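## 3. Preparing the Sanctuary Streaming System for a Service

This section applies to congregations using the Enmont encoder with the Skosteck audio interface. Complete the installation in Section 2 before you begin. The steps are to be carried out by the designated stream operator, who must be signed in under a personal account. Shared accounts are not permitted on the Tjoa viewing page.

### 3.1 Before the congregation arrives

1. Turn on the audio interface and wait until its status light stops flashing.
2. Turn on the encoder. Startup is complete when the service list appears on the display.
3. Select the service from the list. If it does not appear, choose **Add Service** and enter the title, the start time, and the name of the preacher.
4. Ask the preacher to speak from the pulpit at a normal volume. Adjust the **Speech** control until the level meter stays in the green band.
5. Repeat the test at the lectern and at the baptistry.

 **Note:** The baptistry microphone is muted by default. It must be released by hand before each baptism and muted again afterward.

6. Have the choir or worship band play one full verse. Set the **Music** control separately from the **Speech** control.
7. Open the viewing page on a phone that is not connected to the church network. Confirm that both picture and sound are present.

**Caution:** Do not connect or remove microphone cables while the main speakers are on. The resulting noise can damage the speakers and may injure hearing.

### 3.2 During the service

1. Press **Go Live** 8 minutes before the start time. Viewers will see the welcome slide until the first hymn or call to worship.
2. Switch to the wide view during Communion, the laying on of hands, and personal prayer at the front. Close views of individual worshipers may be used only with written consent.
3. Mute all microphones during private pastoral conversations.
4. If the preacher or an elder asks for the stream to be stopped, press **Hold**. The welcome slide returns at once, and the recording continues on the encoder only.

 **Note:** Material recorded during a hold is kept for 38 days and then erased. It can be released only by a user with the Elder role.

### 3.3 After the service

1. Press **End**, then confirm.
2. Review the recording before it is published. Sermon excerpts should include enough of the surrounding message for the preacher's meaning to be clear.
3. Select **Publish** or **Keep Private**. No recording is published automatically.
4. Turn off the encoder first and the audio interface second.

Questions about consent forms should be sent to Ridwan Ginting at the Loltell support office.

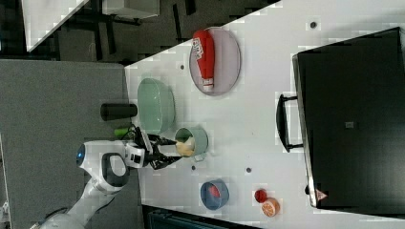

## 4. User Roles and Permissions

Three roles are available: Operator, Editor, and Elder. Each person may hold more than one role, but every account must have a separate password.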